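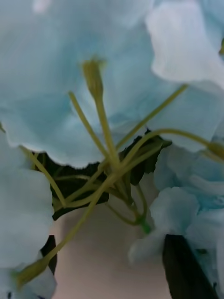 Home & Garden > Reviews > Tools

Stasby long-reach watering can: two seasons in

I've been meaning to write up this watering can since October and kept putting it off, partly because it felt daft to write this much about a watering can and partly because I wanted to see how it came through a winter in my shed (which leaks, and has done ever since we moved in). Well, it's come through, I've got a mug of tea, and it's chucking it down outside so I can't do anything useful. Let's go!

The can in question is the Stasby long-reach, the big one. There's a small one as well that my neighbour Yee-man Wan has on her kitchen windowsill, and I'll come back to that. Mine is metal, painted a dark green, with a long thin spout, a brace between the spout and the body, and a brass rose that pushes on at the end. I paid full price for it at Plomcombe, the garden place off the ring road, and I winced a bit at the till. My old can was a plastic thing that came free with some compost and had split along the seam, so anything was going to be a step up.

First thing to say is that it's properly balanced. I didn't know I cared about this until I had one that was. With the old can you'd fill it up and the whole weight would swing forward the moment you tipped it, so your seedlings got a dribble, then a dribble, then a flood. The Stasby has one long curved handle going from the front over to the back, and you slide your hand along it as the water goes down. It takes a day or so to get used to. After that I was watering trays of sweet peas with one hand and holding the phone with the other, which I don't recommend, but I did do it.

The rose is lovely. It gives a fine, soft rain and you can turn it upwards so the water goes up and over and lands gently, or downwards if you just want to get on with it. I always turn it up for anything small. With hydrangeas I take the rose off altogether and stick the spout in low down by the base of the plant, and the long reach is brilliant for that because you can get right in underneath without shoving your arm through the leaves. I'm fussy about keeping the flowers themselves dry on a hot day. My gran was fussy about it too and I never asked her why.

Now the moans, and I've got a few.

The rose blocks. It blocks a lot if you fill from a water butt, and I fill from a water butt. There's meant to be a little filter inside where the spout joins the body, and there is one, but it's more of a suggestion. Bits of moss go straight past it. I've ended up keeping an old toothbrush on a nail by the butt and giving the rose a scrub every couple of weekends, and that sorts it, but for the money I'd have liked a finer mesh. Tin-yau Ng at the allotments puts a square of old tights over the mouth of hers when she's filling, held on with a rubber band, and says she's not had a blockage yet. I've tried it, and it does work, only it makes filling so slow that I stood there getting cross.

It's heavy when full. I mean, of course it is, it's a big metal can of water, but if you've got dodgy wrists please go and pick up a full one in the shop before you buy. Plomcombe let me fill one at their outside tap when I asked nicely. I can manage it up the steps to the top bed but I wouldn't want to do it 30 times in an evening, and in the really dry spell last summer I was half filling it and making twice the trips.

And the paint chips. Mine has a scrape down one side from the wheelbarrow and another where I knocked it on the coal bunker, and both had gone orange by Christmas. I rubbed them down and dabbed on some metal paint I had in the cupboard (the wrong green, you can see it from the back door) and there's been no more rust since. If you're someone who puts tools away carefully you'll probably be fine. I am someone who leaves them on the path.

I did try another one before I bought this, so a quick word on that. My brother-in-law Theophilus Bonsu has the Wallurberg, which is plastic with a screw-on rose, less than half the price, and it's a perfectly good can. It's lighter and it won't rust. What I didn't get on with was the spout, which is short and fat and comes out so fast that I washed two chilli plants clean out of their pots, and he wasn't thrilled. For pouring over shrubs and big tubs I'd say save your money and get that. For seed trays and anything delicate, it's the Stasby, no contest.

Back to the small one. Yee-man lent me hers for a week so I could do the orchids and the African violets, and I liked it so much I nearly didn't give it back. Same shape, same handle, but you can hold it like a teapot. The rose on the little one is a bit stiff to get on and off, and hers drips from the joint unless you give it a good shove. She's wrapped some plumber's tape round it, and hers is older than mine, so it may be they've changed the fitting.

Spare parts, then, as I know somebody will ask. You can get a new rose on its own, and I've ordered one to have in the drawer. It came in a plain brown envelope, nicely wrapped, with a new washer I hadn't asked for. I couldn't find the filter sold separately anywhere.

Would I buy it again? Yes, I would, grumbling. It's out every single day from spring till the first frost and I still like picking it up. Four stars, and it would have been four and a half with a better filter.

Next up I'm going to have a go with the hose reel that Pak-hei Lui keeps going on about, as soon as the outside tap's been mended.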